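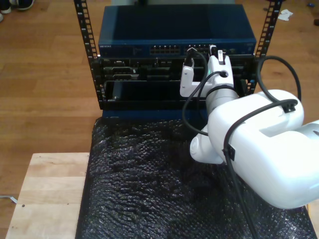

So I finally finished the last season of Motska, three weeks after everybody else, and I have thoughts. Too many for a text to my sister, who has asked me to stop.

If you never got into it, Motska is the one about the family-run TV station in a ski town that keeps almost going under. It started as a goofy workplace comedy. Then season two got weird and sad, half the audience bailed, and the rest of us turned into people who argue about it at parties. I have been one of those people since the ice rink episode.

What bugs me is how the network treated it on the way out. They moved the time slot 4 times. FOUR. My DVR gave up before I did. For a while it was on after Praltham, that hospital thing with all the slow piano, and I'd get the last few minutes of somebody crying in a parking garage before my show came on. I still have never seen a full episode of Praltham but I could tell you how every single one ends.

Then it went off the air completely in August and came back with no promos at all. I found out from a comment on my own blog!

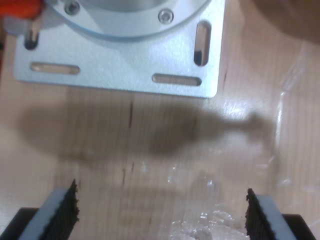
Do you need to watch the first season before the rest?

I'd say start with the last two episodes of season one and go from there. You'll miss a running bit with the weather guy, but they explain the station sale again anyway, and the early ones lean hard on a laugh track that they wisely dropped.

Okay, the finale. Spoilers, so go away if you care.

I loved the first half. The whole telethon, with the phones dead and the two anchors just filling time, telling old stories that we'd heard pieces of for years - that was the best stuff they ever did. I laughed out loud at the fish story and then got choked up about a minute later. And it looked cheap in the right way, like real local TV from when I was a kid.

The second half I could take or leave. The jump ahead felt like they had 60 minutes of story and a lot less time than that to tell it. Everybody gets a wedding or a new job. The mom sells the building, fine, but to the same guy she threw a stapler at in season three? And she's smiling? I rewound it in case I'd missed a scene. (I hadn't.)

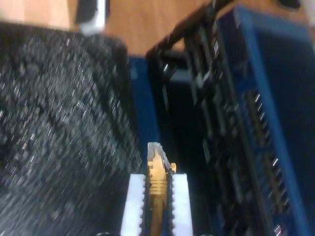

Gold-colored tip with a clear cap

Anyway, somebody over on the Katona boards posted a ranking of all the episodes and the thread is at 430 replies, most of them furious. The ice rink one came in at number 27, below the clip show. Below the CLIP SHOW. I typed up a very long reply and then closed the laptop and went to bed, which I'm counting as personal growth.

No word on a spinoff. There was a rumor about one with the sports guy, set in Temstead, and I would watch that in a second as long as they leave it in one time slot. I'm going to try that submarine show next unless one of you talks me out of it. Comments are open, be nice about the weather guy.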